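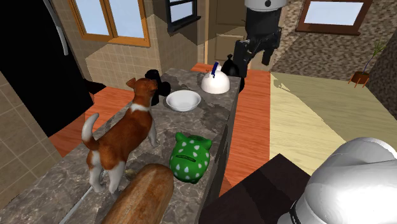
最近晚上都在当“机器人的手”。

事情是这样的,三月的时候Dima Rawashdeh拉我进了一个业余小项目,叫Karaki,目标说出来很朴素:让机器人在仿真厨房里学会收拾台面。怎么学呢?靠人一遍一遍遥控着做给它看,录下来,再拿去训练。我当时想,这不就是打游戏嘛,满口答应了。

然后我就被一只白水壶教做人了……

水壶的把手是深蓝色的,壶身圆鼓鼓,放在岛台靠里的位置,后面还紧挨着一个黑得发亮的壶形的东西。手臂从上面伸下来,黑色的夹爪又正好在黑壶旁边,黑上加黑,我盯着屏幕常常分不清哪块是手指哪块是壶。头几次我都以为自己夹住白壶了,一抬手,空的。再来,把后面那只顶歪了。再来,夹住了盖钮,整只壶在半空里转了半圈,我在椅子上跟着歪脖子,好像这样能帮上忙似的(并不能)。

Dima看完我的录像只回了一句:“你手太急。”

她说得对。我后来才慢慢摸出一点门道:先在目标上方停一下,把手腕转好,再往下走,不要一边下降一边转。平时我们自己拿水壶,这些动作全混在一起,根本不会想。可遥控的时候每一个关节都慢半拍,你得把“拿水壶”拆开来重新学一遍。说是我教机器人,头一个月基本是它在教我。

另一件让我头疼的事是场景里的东西实在太杂。我们用的场景生成工具叫Flondus,会往台面上随机撒物件,撒得非常随性:长面包、浅口白碗、绿底白点的小猪存钱罐,还有一只站在大理石台面上的棕白色小狗!我第一次加载出来的时候笑了好久。狗翘着尾巴,仰着头,鼻子冲着一个圆柱形的黑东西,架势特别认真。我给它起名叫Rosura,现在每次开工先看看它在不在,不在还有点失落。

不过Rosura站的地方也真是碍事。任务如果是把碗挪到岛台左边,最短的路线得从它头顶过去,我一紧张就抬得太高,视野里只剩下手臂自己。绕前面走呢,又要避开小猪。小猪倒还好,矮墩墩的,面包才麻烦,那么长一条斜着横在前面,夹爪放低一点就蹭到。我有一条示范,碗放得漂漂亮亮,回放时才发现面包被我一路推到了台边,只好整条删掉。

说到删,这个要多讲两句。刚开始我特别舍不得删,觉得碰歪一点点也算成功吧?Dima坚持不行。后来拿那批“差不多”的数据训了一版,模型把我的坏习惯学了个十足:下去之前先哆嗦一下,往右偏,再猛地纠回来。那个哆嗦太眼熟了,就是我喝完第二杯咖啡之后的手啊!看着一台机器用我的毛病去够水壶,真的又好笑又羞愧。从那以后我删起来毫不手软。

目前库里一共存了1,175条示范,其中有94条是专门录的“失误后补救”,就是故意先夹歪,再松开,退回去重新对准。这种录起来比正常的还累,要演得像,又不能真的把东西碰倒。Dima觉得很有用,我持保留意见,等下一版训出来再看吧。

设备方面有人在评论区问过,简单说一下。我先用的是普通游戏手柄,两根摇杆控制位置,肩键管旋转,能用,但是转手腕的时候脑子会打结。后来换了从朋友那儿借的Zidach手持控制器,手怎么动它就怎么动,顺多了,缺点是举久了胳膊酸。我现在的办法是手肘垫个抱枕,录二十分钟歇一会儿。抱枕真的是全套设备里性价比最高的一件。

还有个小建议给想试的朋友:视角别贪多。我一度开了四个窗口,前后左右全看着,结果眼睛忙不过来,手反而更乱。现在只留机器人自己头上那个视角,再加一个手腕的,够了。有时候它自己的身体会挡住画面一角,习惯了就好,反正它以后干活也是这么看的。

七月份剩下的时间打算录倒水的动作,白水壶对浅碗,想想手心就冒汗。录得顺的话我再来更新,顺便放几段翻车合集。Rosura应该还会出镜,只要Flondus肯把它撒出来。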